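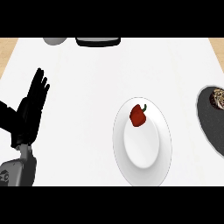
Looking after a white matt worktop

Filed under: Kitchen > Surfaces > Cleaning and care

A matt finish scatters light instead of reflecting it, so scratches show less than on gloss. Grease shows more. A fingerprint fills the fine texture of the surface and leaves a patch with a slight sheen, most visible when the light comes in low from one side. Most complaints about matt white tops concern these patches, and most of them come off without any special product.

Daily cleaning

Use warm water with a few drops of washing-up liquid and a well wrung cloth. Wipe in straight, overlapping passes from the back to the front. Rinse the cloth, wipe again with plain water, then dry with a clean tea towel. The drying pass matters in hard water areas, where droplets left to evaporate leave rings of lime.

Do not use cream cleaners with grit, steel wool or the green side of a sponge. They polish the high points of the texture and produce a shiny spot. A shiny spot on a laminate or painted top is permanent.

Stains

Tea and coffee: mix bicarbonate of soda and water to a thin paste, lay it on the mark for 12 minutes and lift it off with a damp cloth. Do not rub.

Turmeric: wash with soapy water at once. Any yellow that remains will often fade in daylight over several days. Repeat the bicarbonate treatment if it has not gone after a week.

Ballpoint ink: surgical spirit on a cotton bud, worked from the outside of the mark inwards. Change the bud as soon as it picks up colour. Test on the underside or a back corner first, particularly on painted surfaces.

Lime: white vinegar diluted with an equal part of water, on laminate only. Never put vinegar on marble or any other limestone, and check the maker's leaflet for composite tops.

Grease that has built up: sugar soap at the weaker dilution given on the packet. Rinse twice. Residue from sugar soap dries to a dull film that is easily mistaken for more grease.

Heat

Laminate will blister under a pan straight from the hob. Use a trivet with feet, so that air can move beneath it -- a folded tea towel is not enough. Slow cookers and bread machines also warm the surface beneath them over several hours and should stand on a board.

Joints and edges

Water does its damage at the joints. Run a fingertip along each one every 6 months. A raised line means the core has begun to swell. Rake out any loose sealant, leave the gap to dry for at least two days with the room heated, and run in new silicone. Smooth it with one pass of a wet finger and keep it dry for 24 hours.

On a top 900 mm deep, such as an island or a work table, the middle is hard to reach and tends to be missed. Clean it from both sides.

Reader's note

Mio Tanabe writes that a plastic paint scraper, held nearly flat, takes off dried dough and candle wax without marking the finish. We tried this on an offcut and agree, provided the corners of the blade are rounded off first with fine abrasive paper -- a new scraper has sharp ones.

Text revised October by Joon-young Kwak.

Contact | © Clurnen Household Notes, December 2022 | Back to top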